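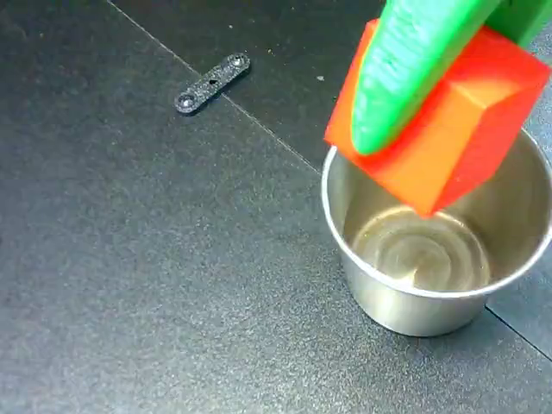 My sister's first remark, when I rang her from the bus, was that she could have moved the whole lot by hand in the time it took me to find my ticket, and what did they want a robot for? I said that was more or less what the man behind me had muttered all afternoon. She said he sounded sensible. Then the bus went under the railway bridge and I lost her, so I never got to make my case, and I'm making it now, in bed, with a cheese sandwich.

So. Wednesday, open afternoon at Cinis. I'd had it on the calendar since the leaflet came through the door and I very nearly didn't go, what with the rain and my knee, but I'd told everyone at work I was going and you can't come in the next day and say you stayed at home and did the ironing. Number 91 bus out to Feltbridge, which takes for ever now they've sent it round by the garden centre. There's no proper stop for the units either. You get off by the tile place and walk back along the verge.

They took us in batches. Ours was a bit of a mixture, a few students with notebooks, a couple who I think had come in for the toilets, the mutterer, and me. We had to wear sticky visitor badges and mine fell off twice (the wool, she said at the desk, it never takes on wool). The talk went on too long. Slides, lots of them, and a bit about how Anatham was the old name for the project and they've changed it to Kahsay, and I still don't know what was wrong with the first one. I wrote both down in case it mattered.

But then the demonstration! I'd expected something huge, I suppose, like the car adverts with sparks going everywhere, and it was just a tabletop and a green gripper putting an orangey-red block in a little steel cup. That was the job. I got a good spot near the front because the couple had wandered off, and I took my photo with the block hanging over the cup, one corner pointing down into it. The fingers are such a cheerful green, like lime cordial. You can see fine ridges all over if you get close, and I asked if they were printed and yes, they do them on a machine in the back room and just run off another when one wears out. I liked that very much. I'd imagined everything arriving in crates from abroad.

What I hadn't understood is that it isn't told where the block is. I'd thought somebody typed it all in beforehand, so far along, so far down, let go. The young woman running it said no, it has to look for itself and work it out each time, and it learned by having people steer it through the same thing more than 200 times. Somebody sat there and did that! I asked if they got bored and she said they had the radio on. One of the students asked a long question about the cameras and got a long answer, and I'm afraid I looked at the biscuits.

It did the job over and over while we stood there. It missed a couple of times as well, and do you know, those were the goes I enjoyed most. It sort of hesitated over the cup, went back up a little, had another think. Everyone leaned forward. When the block dropped in with a clink there was a proper cheer, even from the mutterer, though he went straight back to saying his grandson could do it. Well, yes, and so could mine, but mine had to learn too, and he spent most of one winter posting bricks into my good saucepan and missing.

Tea afterwards in the corridor. Decent shortbread, very small cups. They had a sheet up asking what we'd like a robot to do at home and I put the duvet cover, and then saw that 2 people had already put the duvet cover, so there's clearly a market. I asked what a set-up like that would cost and was told it depended, which I took to mean a lot. The gripper part on its own was £910, or that's the figure I've got scribbled on the back of the leaflet, it might have been for the pair of fingers and the motor. I should have asked again.

Missed the quarter past five and stood at the tile place getting soaked. Home by half six, knee not happy. They're doing another one in May with a bigger arm and I've put my name down, and I've put my sister's down as well, so I'd better tell her before they email. Must also ring about the boiler.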